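2 min read

Third day on the Tradska planner and I still don't buy it. The release note says it handles clear plastic now. I replayed 156 logged attempts overnight and it put the lid in the wrong place in 19 of them, up to 7 cm off, each time with a confidence score that would make you think all was well. Kushnir had the same trouble in April and everyone called it a calibration problem. Maybe. I recalibrated twice.

What bothers me more is the smoothing filter. Turn it off and the paths look awful but the timestamps line up. Turn it on and the plots get pretty and late.
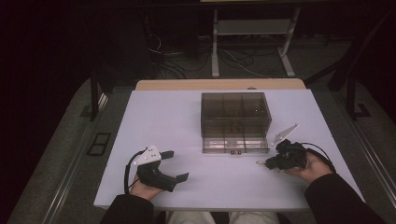
Last changed: 6 July 2018

The smoky box with the little latch is what I want the pose tracker judged on, tinted walls and all, before I look at one more demo plot. Filter stays off until then. Still need to fix the log viewer, which eats the last line of every file.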